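Buy the grippers first

Aug 9, 2018

The budget round for next year closes in October, and most of the plans I have been shown start in the same place: one big arm, bolted to one big bench, with whatever is left over spent on everything else. I would love to see more of them turned upside down.

My own conversion came at Wedberg, where the small-parts group had 2,000 pounds left and no hope of an arm. They bought hand-held grippers, the sort a person carries about and squeezes, and went looking for tables. Ordinary ones, with things on them! I have rarely seen money work so hard. 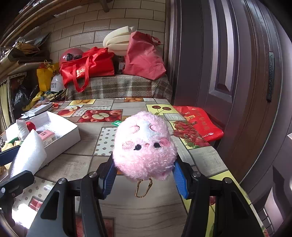 A plush toy between the ribbed blue pads of a hand-held gripper.

Soft toys are a wonderful test for a purchase like this. Fur gives way under the pads, and there is seldom a flat side to aim for. If you are choosing between two sets of fingers, spend an afternoon with a bag of plush and a few crumpled packets before you read another brochure. You'll learn which pads you want, and you will probably change your mind about how wide they should open (I did, twice).

The Irkow quote on my desk puts a spare pair of pads at 76 pounds. Tsai asks 100 for a pair, with the pins included, and I think that is the better buy. Pads wear, pins get lost, and a line for spares belongs in the plan from the first draft. At Stekden they left it out and then had to go back and ask, which took longer than choosing the grippers had.

None of this is an argument against arms. I want one too - a good one, with a proper service contract. But an arm bought after a season of handling real objects is bought by people who know what it has to pick up, and they write a far better order. Wedberg's came to 1,502 words, every one of them useful. Ask to read it if you are drafting yours this month.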